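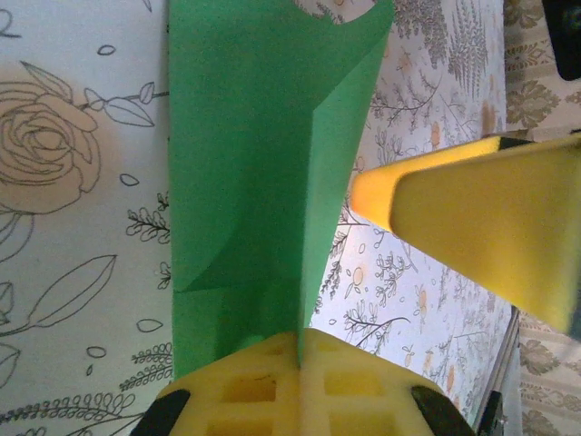 So, Thread für alle, die mit Ballett oder Jazz als Erwachsene anfangen und vor dem Regal mit den Schläppchen stehen wie ich im April. Ich hab inzwischen vier Paar durch und bin total begeistert, wie viel so ein bisschen Leder und Stoff ausmacht!

1/ Erstens: Straßenschuhgröße vergessen. Ich trage draußen 39, meine liebsten Schläppchen sind eine 37,5. Das Material gibt nach, vor allem Leder, und wenn vorne Luft ist, faltet sich beim Tendu alles unter den Zehen zusammen. Eng wie eine Socke, aber die Zehen müssen flach liegen können.

2/ Ganze Sohle oder geteilte Sohle? Mein Kurs ist da gespalten (ha). Die ganze Sohle gibt mehr Widerstand, man muss den Fuß richtig durcharbeiten. Das fand ich am Anfang super, weil ich endlich gemerkt habe, wo mein Fuß überhaupt aufhört zu arbeiten. Geteilt sieht auf gestrecktem Fuß schöner aus und ist bei Sprüngen angenehmer.

3/ Mein erstes Paar war von Dotix, Leinen, 25 Euro, geteilte Sohle. Dehnt sich kaum, kommt bei mir kalt in die Maschine und ist am nächsten Morgen trocken. Für den Sommer und schwitzige Füße eine echte Liebe. Nach 60 Stunden Training war allerdings der linke Ballen durch (ich drehe fast nur auf links, man sieht es).

4/ Paar zwei: Siltonico, Leder, ganze Sohle. Die ersten zwei Wochen dachte ich, ich hab mich verkauft. So steif! Und dann, irgendwann zwischen Plié und Frappé, saßen sie plötzlich wie angegossen. Auf unserem etwas stumpfen Tanzteppich rutscht Leder genau richtig, auf dem alten Parkett im kleinen Saal ist es mir zu glatt.

5/ Gummibänder! Viele Schläppchen kommen mit nur an der Ferse festgenähten Bändern, vorne muss man selbst ran. Schuh anziehen, Bänder überkreuzen, auf Spitze strecken, dann wieder flach stellen und mit Nadeln markieren. Wenn es flach stehend kneift, ist es zu kurz. Ich nähe mit doppeltem Faden und nie durch den Tunnel mit dem Zugband, sonst kann man den Schuh nicht mehr enger ziehen. Frag mich, woher ich das weiß.

6/ Zugband: einmal im Stehen einstellen, Doppelknoten, Enden auf zwei Zentimeter kürzen und reinstecken. Bei Polyester die Enden ganz kurz anschmelzen, Baumwolle lieber mit einem Tropfen Textilkleber. Heraushängende Schleifchen sind in meinem Studio der sicherste Weg zu einem strengen Blick. 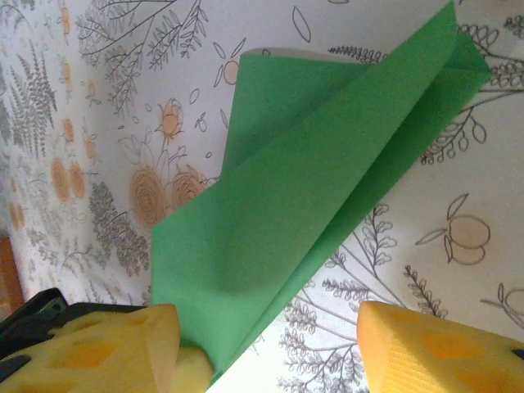 7/ Kam jetzt schon mehrfach per Nachricht: Kann ich mit Ballettschläppchen auch in den Jazzkurs?
Für die ersten Stunden reicht das völlig. Sobald viele Drehungen und Bodenwechsel dazukommen, lohnt sich ein richtiger Jazzschuh, der sitzt am Knöchel fester und hat einen kleinen Absatz.

8/ Apropos Jazzschuh, da bin ich bei Oei gelandet. Zum Reinschlüpfen, ohne Schnürung, mit elastischem Einsatz über dem Spann. Ich habe einen hohen Spann und bin vorher in keinen Schlupfschuh reingekommen, in diesen schon! Modell 112, falls jemand suchen will. Fällt größer aus als die Schläppchen, also wirklich nur eine halbe Nummer runter.

9/ Farbe: Ich dachte immer, Rosa sei Pflicht. Für Erwachsenenkurse ist das meistens egal, bei uns tanzt jede und jeder, was gefällt. Hautton verlängert die Linie, wenn man ohne Strumpfhose tanzt. Schwarz verzeiht Flecken. Ich hab mir als viertes Paar bordeauxrote geholt und freue mich jedes Mal beim Auspacken wie ein Kind.

10/ Pflege, kurz: Leder nie waschen, nur feucht abwischen und an der Luft trocknen lassen. Nicht in der zugeknoteten Tasche lassen!! Ich stopfe Zeitungspapier rein und wechsle es einmal. Leinen im Wäschenetz, ohne Weichspüler. Und bitte nicht damit vor die Tür, auch nicht schnell zum Automaten, die kleinen Steinchen in der Sohle zerkratzen jeden Tanzboden.

11/ Anprobieren geht natürlich am besten im Laden. Wer keinen in der Nähe hat: Clodcombe verschickt Auswahlpakete mit drei Größen, zwei schickt man zurück. Hat bei mir prima geklappt, nur auf dem Teppich probieren und die Etiketten dranlassen.

12/ Nächstes Mal dann Strumpfhosen, mit Fuß, ohne Fuß und die zum Umklappen. Schreibt mir gern eure Lieblingsschläppchen drunter, vor allem für breite Füße, da suche ich noch für meine Schwester!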